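Mitik two-arm bench cell, second-hand
Listed by Birkett, Nosness

We sell used automation and we would like to sell you this, so read the page with that in mind. The maker's brochure calls the Mitik "ready to work out of the crate". Ours took Lacey Hebden most of May to get working to her satisfaction, and she has set up plenty of them.

What you get: two jointed arms on one base, a two-finger gripper on each, the cabling, and the controller. Tables are extra and we don't sell them. Any flat top will do if it doesn't rock. 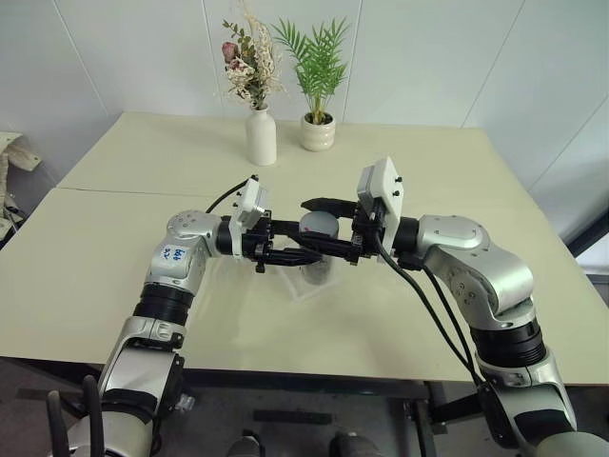
Setting the arms to each other is the job that eats the time. The software has a routine for it called Auto Align, and you may as well run it, but don't believe the green tick. We had the tick on our first go and the fingers still met off centre. Lacey now does it by hand afterwards. Stand a small pot between the grippers, bring both sets of fingers in at the slowest speed, and look at it from the side as well as from the front. If one finger arrives before its opposite number, correct that arm only and start again. Moving both at once gets you nowhere.

Allow 6 passes. Joanne Pickering, who looks after the stock here, thinks that is generous. I've yet to see her do it in fewer.

Servicing, according to the manual:
Wrist cables: inspect every 1,000 hours
Gripper fingers: replace at 1,000 hours
Joint covers: check screws when convenient

Servicing, according to us:
Wrist cables: inspect at 700 hours, and any time an arm has been re-taught. They need enough slack for the wrist to turn through its full travel, and no more than that. A cable tie pulled up hard will do more harm than a loose loop.
Gripper fingers: go by wear, whatever the clock says. Close them on a strip of paper. If it pulls out easily at the tips, change the pair.
Joint covers: "when convenient" is no use to anyone. Do them with the cables.

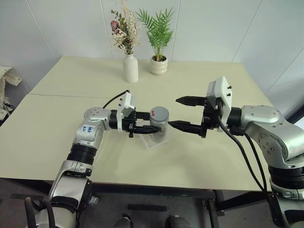 Pandow make a cheaper finger set that fits the same mounts. We tried it. The fit was fine but the tips came up slightly short, so every taught position had to be done again, and the saving went on labour. If you are starting from nothing it may suit you better than it suited us.

Speed: the brochure figure is for an empty gripper making one short move. We won't repeat it.

Condition: used, working, cosmetic marks on the housings. Controller fan is noisy from cold and settles down. One spare pair of fingers included, original make.

Collection from Nosness by arrangement, mornings before 11. Ask for Joanne. Bring one of your own parts and try it on the bench before you pay for anything.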